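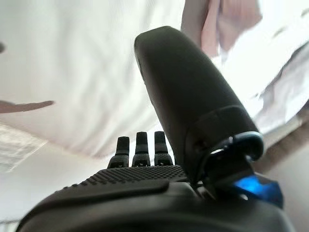 OK so the spare room is getting sorted this month. I've said it before, I know, but this time I took a day off work and bought paint, so it's happening. Thread as I go!

Quick background for anyone new: we moved to the Chisholm Street place a year and a half ago and the spare room became the room where you open the door, throw something in and close the door again fast.

Square footage of the whole apartment is 1,044 and I swear a tenth of it has been holding Christmas stuff and an exercise bike.

First job was getting everything out into the hallway. I thought it would take an hour. It took until lunch, and then I had to eat lunch standing up in the kitchen as the hallway was full and I couldn't get to the couch.

Things I found: my good scissors. The other good scissors, which I bought to replace the good scissors. A fondue set with no forks. So many tote bags. A bag of tote bags inside a tote bag!

Also a lamp I've been telling people I lent to my sister. Sorry to my sister.

Sorting rule I'm using is keep, give away, trash, and a small "ask me in April" box for the things I get weird about. The box has a lid and I'm only allowed one.

(The box is already full. I am pushing down on the lid.)

Paint talk, for the people who asked. I went with white. I know, I know. I had four sample cards taped up for weeks and every one of the colors looked nice in the morning and like oatmeal by dinner. It's a Temix one, matte, and the name on the can is "Plain Linen" but it's white, folks.

Washed the walls first with warm water and a little dish soap. My mom always did this and I always thought it was fussy. The bucket changed my mind. I won't describe the bucket.

Filled the nail holes too. Whoever lived here before us was hanging something heavy on that back wall and kept changing their mind about where. 40 holes!! I counted, I was annoyed enough to count.

Someone asked if you have to sand the filler. Yes. I skipped it on the first few and you could feel every single one with your hand, so I went back and did them all with the fine paper wrapped around a sponge. Dusty but quick.

Snack break. I'm eating crackers on an upside down crate like I run a construction company.

First coat is on. Patchy as anything and I nearly panicked, but the first coat always looks like that and I forget every time. Going to leave it alone and go bother the hallway pile.

Hallway pile update: three bags by the front door for the donation place over in Stesmont. They take housewares until five and they were really nice about the bread maker last time.

Did not donate the fondue set. Put it in the keep pile, took it out, put it back. I could buy forks. People buy forks.

Second coat on! SO much better. The room looks twice the size with nothing in it but drop cloths and a ladder, and I had a moment where I thought, what if we just left it like this? A room with no stuff. You could go in there and lie down on the floor.

OK, shelves. I got the Rollholm unit, the tall one, on sale for $59 - the box was heavier than me and a very patient neighbor took the other end up the stairs.

Instructions say 2 people. I was one person and a stack of books. It went fine until the back panel, which I put on with the wrong side facing out, and then I had to take out every one of those tiny nails with a butter knife.

Shelf is up, it's level, it's screwed to the wall. I gave it a good shake and it stayed put.

What's going where: craft things at eye level so I'll use them, spare bedding up top, anything heavy on the bottom. Christmas gets the closet and only the closet. If it doesn't fit in the closet then we have less Christmas.

Question for the labels people. Do you label the front of the bin or the lid? I did lids and then stacked them, so now I can read exactly one label per stack.

(Everyone says front. Fine. Redoing them. You could have told me an hour ago!)

The exercise bike is staying, by the way. I put it by the window and wiped it down and I even got on it for a bit. Then I hung my sweater on it - old habits.

Paint smell is still pretty strong so the window's open and the door's shut and I'm not moving the bins in until tomorrow. Curtains need washing too, they've gone a sort of gray along the bottom.

If anybody near Chisholm Street wants tote bags, message me. I'm keeping five. Maybe six, there's one with a pocket.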